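Minivetti - student folding project, call for participants

We are looking for up to 4 people to join Minivetti, the student project at Flaltari that is trying to teach a pair of robot arms to deal with laundry. If you have seen the sort of film in which a machine folds a shirt in ten seconds to cheerful music, please put it out of your mind before you apply. We have watched a good many of them, and we would like to know how many tries went in the bin first.

The project started in April, after a long argument in the robotics club over whether a machine that folds clothes is worth anybody's time. Half of us still say no. The other half would like some numbers, and that is the job on offer.

What you would be doing

You would drive the arms by hand through picking up, spreading and folding, one garment at a time, and write down how each go ended. We want 300 full attempts logged and labelled before the autumn competition. A failed attempt counts the same as a good one and must be written up with the same care. People who quietly leave out the bad ones will be asked to stop.

Most of the work is T-shirts and other soft things out of the laundry basket. Soft things are hard. A box stays the shape you left it in, and a shirt does not.

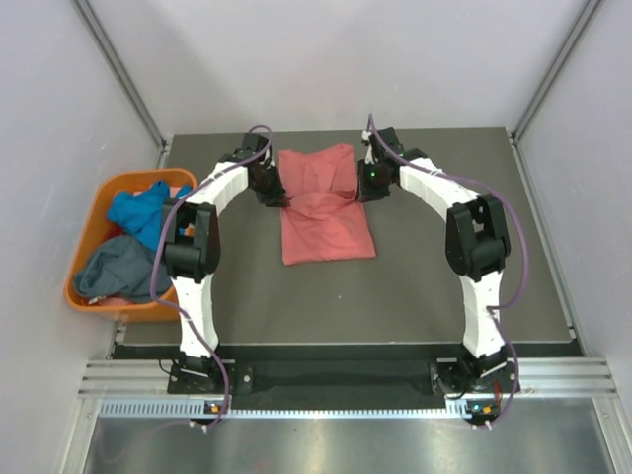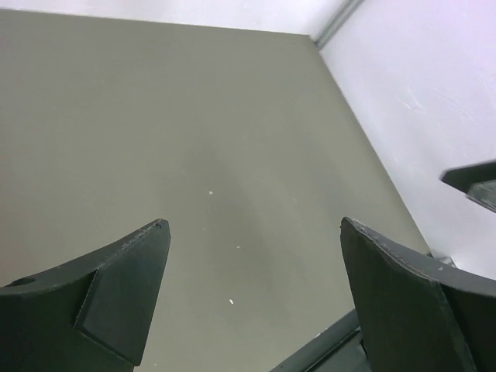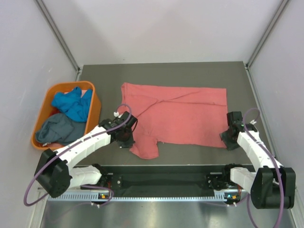
You do not need to have studied engineering. Two of our better drivers came from textiles and one from music, and the people with the most coding behind them have tended to be the least patient. What we do ask for:

Two afternoons a week in term time, kept to.
Steady hands and a fair amount of patience.
Handwriting or typing that somebody else can read.
A willingness to say "that was rubbish" about your own work, and to hear it about mine.

Some knowledge of Jokero, the program we use to play back and label attempts, would save us a morning. It has its faults and you will learn them quickly enough.

What you would get

A place on the team for the competition, travel paid, and a share of the £2,000 student fund, paid at the end of term against hours worked. You would also be named on the written report, whichever way it comes out. I can't promise it will make the arms look clever. At the last count we had 393 clips on the shared drive, and I would show perhaps a handful of them to my mother.

How to apply

Send half a page to Honeylyn Calimlim at the Flaltari project office by Wednesday, July 12, 2023. Please tell us about something you tried that didn't work, and how you knew. No CVs, and no paragraphs on the future of the home. Shortlisted people will be asked in for an hour's trial at the arms, with tea.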